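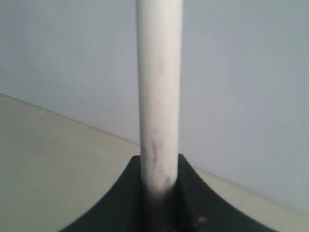
Why does a drum make a sound when you hit it with a stick?

The stick makes the top of the drum shake very fast, and the shaking top pushes on the air next to it. The air carries the shaking to your ears, and you hear it as a boom or a tap.

By Noémi Takács
7 Oct 2026
Filed under: Sound and Music

The parts of a drum

The flat part you hit is called the head. Long ago drum heads were made from animal skin, and some still are. Many drums today have a plastic head. The head has to be stretched tight. If it is loose, it flops and makes a dull noise.

The part that holds the head is called the shell or the body. It can be made of wood, metal, clay or plastic. Most drums are hollow, with air inside. When the head shakes, the air inside the drum shakes too, and so does the shell. All of these together make the sound of that drum.

Some drums have a head at each end. Others have one head and are open at the bottom.

Fast shaking and slow shaking

Another word for this kind of shaking is vibration. A head that vibrates fast makes a high sound. A head that vibrates slowly makes a low sound. Big heads usually vibrate more slowly than small heads, so a big drum usually sounds lower than a small one.

Tightness matters as well. If you tighten a drum head, it vibrates faster and the sound goes up. If you loosen it, the sound goes down. Drummers call this tuning the drum. On some drums you tune by turning screws around the rim. On others you pull on ropes. There are also drums with the head tacked or glued in place, and these are hard to tune at all.

Loud and soft are something else. A hard hit moves the head up and down a long way, and that is loud. A gentle hit moves it only a little, and that is soft. The note stays nearly the same.

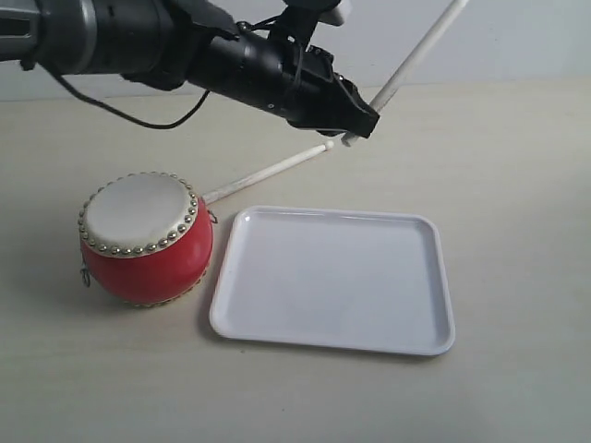 A reader in Prarnow wrote to us in March that her drum sounded lower on rainy days and wanted to know if it was broken. It probably was not. A skin head soaks up water from damp air and gets a little looser, and the sound drops. In dry air it tightens up again. Plastic heads do not soak up water, so the weather bothers them much less.

What is a drumstick made of?

Most drumsticks are made of wood. Hickory, maple and oak are used a lot. Hickory bends a little without breaking. Maple is lighter. Oak is heavy and hard. You can also buy sticks made of plastic or metal.

A common kind of stick has four parts:

Tip - the small end that touches the drum. It may be round, or shaped like an acorn or a barrel.
Shoulder - the part where the stick gets thinner on its way to the tip.
Shaft - the long middle part.
Butt - the thick end, near your hand.

Some sticks are the same thickness for most of their length. Sticks for very small drums can be short and plain.

A stick with a soft ball on the end is called a mallet or a beater. The ball stays on the head a tiny bit longer than a hard tip does, and this makes the sound rounder, without the sharp click at the start.

Does it matter where you hit?

Yes. Hit the middle of the head and you get a deep, short thud. Hit near the edge and the sound is thinner and rings longer. Hit the rim itself and you hear a click, which comes mostly from the rim and the stick.

It also matters what the stick does next. A good hit bounces. If you press the stick down and leave it there, the head cannot vibrate freely and the sound stops early. Drummers hold the stick loosely enough that it can jump back up.

Try it

You need a bowl, plastic wrap, a rubber band, a few grains of dry rice, a metal pan and a wooden spoon.

1. Stretch the plastic wrap over the bowl and hold it on with the rubber band. Make it as flat and tight as you can.
2. Put the rice on top.
3. Hold the pan close to the bowl without touching it, and hit the pan with the spoon.

Watch the rice. If the wrap is tight enough, the grains will jump. The sound has gone from the pan, through the air, to the wrap. Your eardrum works in much the same way - it is a thin piece of skin inside your ear that shakes when sound reaches it.

If the rice stays still, pull the wrap tighter and hold the pan closer.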